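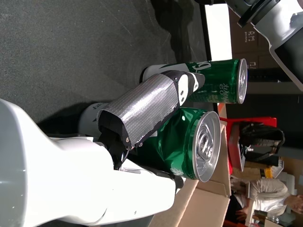 *A white robotic hand holding a dented green drink can, with a second can standing on the table.*

# The sermon boxes of Lukwood

January 2023

The old chapel at Lukwood closed its doors with 40 boxes of printed sermons in the vestry. Most are thin things, eight or 16 pages, sewn through the fold and sold for pennies after the service. They went out to farms along the Sokby road, came back with tea rings on them, and were put away by whoever had the key.

The collection now fills one wall of the district library at Sokby. It holds 4000 items, of which 900 have been catalogued. The rest sit in grey folders, sorted by size.

Sermons are awkward to catalogue. A title page might give the Bible verse in large type and leave out the preacher altogether. Printers reused the same ornament for years, so it's little help with dates. One sermon on the Book of Ruth turns up under three titles, twice with a different closing prayer, and the library has had to decide whether that makes one work or three. For now it is one, with notes.

The best-known piece is a hymn pamphlet called *Song*. There are 2 copies. One is clean and has plainly spent its life in a drawer. The other is the more useful, as an early owner pencilled tune names beside the verses and crossed out a whole stanza on the Last Judgement. The tunes don't match the ones in the chapel's later hymn book - a sign that the congregation changed its singing at some point, though the minutes say nothing about it.

The paper is the main worry. Later sermons were printed on cheap stock that has gone brown and breaks at the corners. The library bought a Flamix book cradle for scanning, and it handles the bound volumes well, but single pamphlets still have to be opened by hand and held flat under glass. Rusted staples come out first.

Readers can ask for anything already in the catalogue. Family historians order the funeral sermons, which often carry a page or two on the life of the dead person at the back. The next group to be listed is the harvest sermons, starting in April. They take up six boxes, and one of those is labelled "Misc. and Easter".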